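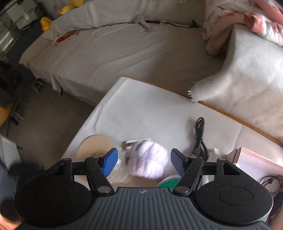
Ticket: Read-along comments landing under the wrong chapter
Product: Kelto (group reading blog)
Status: Solved, with one leftover
Priority: Normal

Opened by me, Friday, 7:40 pm

Hi Kelto support! I run a little read-along blog on your platform, and we're partway through Flomcombe, the Bakker novel (the long one with the ferry and the three sisters). I put up a discussion post for each batch of chapters, everyone piles into the comments, and it's been lovely until this week.

The trouble is that comments on the Part 2 post are showing up under Part 3. So people who've only read as far as the storm are opening the page and finding a very lively argument over who gets the house. One reader has already had the big thing with Hania spoiled for her and she was awfully nice about it, but I felt sick.

What I've tried so far:
Cleared my cache and looked again. Same.
Looked on my phone, logged out. Same.
Unpublished Part 3 and put it back up. The comments came back with it, still the wrong ones.
Changed the title of Part 2, in case the two were too similar. No difference, and now the title looks silly.

I haven't deleted anything. There are some really thoughtful replies in there (someone wrote a whole mini essay on why the middle sister never gets a chapter of her own) and I'd be heartbroken to lose them. Is there a way to move them in one go?

Update from me, 8:15 pm

Found something, maybe. Both posts have the same web address up to the last bit. I made Part 3 by duplicating Part 2, to keep my headings and the colour of the spoiler bar, and I'm wondering if the comment thread got copied along with everything else.

Reply from Kelto Support, 9:02 pm

Thanks for the detail. Your guess is right. Duplicating a post also copies its discussion ID, so the two posts are sharing a single thread. Please open Part 3, go to Settings, then Discussion, and choose Start new thread. Existing comments will stay with Part 2. Any that belong to Part 3 can be ticked and moved from the Comments screen. Please don't delete either post until you've finished moving them.

Update from me, 9:50 pm

That did it! Part 3 came up empty and everything went back under Part 2, and then I sat with a cup of tea and moved the later ones over by hand. It wasn't hard to tell which was which, as anyone who mentions the auction has obviously read ahead. I've also fixed my silly title.

One leftover. The mini essay got chopped when I moved it. It stops halfway through a sentence on the letters in the flour tin, and I can still see the full version in my email notification. Is there a length limit on moved comments?

Reply from Kelto Support, 10:11 pm

Yes, moved comments are currently trimmed to 200 words. This is a known fault and has been passed to our developers. The original text is kept on our side and we can restore it for you. We'll leave the ticket open until that's done.

Update from me, 10:20 pm

Yes please, restore away. I've put a note under it for now so she doesn't think I took scissors to her favourite paragraph. I'll build Part 4 from a blank post and just paste my headings in.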